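I've been trying to write down my grandmother's recipes since spring, and I'm finally ready to admit that she never had any. She had a drawer full of envelopes with things like "flour, enough" on the back. My aunt swears there used to be a proper notebook, but my aunt also swears she once met a duke on a ferry, so who knows.
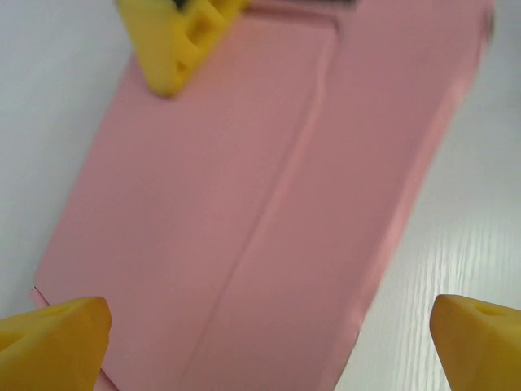
*Bavton, October*

So this is month 7 of the project, and I've got the plum cake down (I think!). I made it twice last week and the second one tasted so much like her kitchen that I had to go stand on the back steps for a minute. The trick was the fat. I'd been using butter the whole time like a fancy person, and then I remembered the tub of lard she kept behind the milk – half lard, half butter, and there it was.

The dumplings are another story. I wrote to Hannelore Nolte, who lived across the landing from Grandma for years, and she sent back four pages in tiny handwriting, mostly gossip, with one line about dumplings squeezed up the side: "she let them sit until the radio news." Which news? The noon one? The evening one? I've tried a short rest and a long rest and both times I got something you could patch a driveway with.
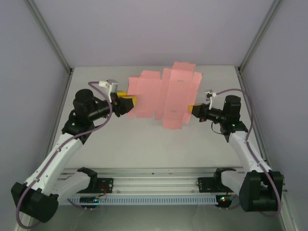 Anyway, Hannelore also says the potatoes have to be old ones, a bit wrinkly, and that the new ones from the store hold too much water. I bought a sack at the farm stand out past Lammers and I'm letting them sit in the basement until they look properly sorry for themselves. My husband keeps asking if he should throw them out. He should not!

I'm also still hunting for the brown sugar syrup she poured over everything. I want to say the can said Trisby on it, with a green lid, but my sister remembers a red lid and a totally different name, and neither of us is going to budge. If your family had a can like that in the pantry, please write me, even if you only remember the lid.

Next up is the red cabbage. I have three envelopes for that one and they all say vinegar, and one of them says vinegar twice.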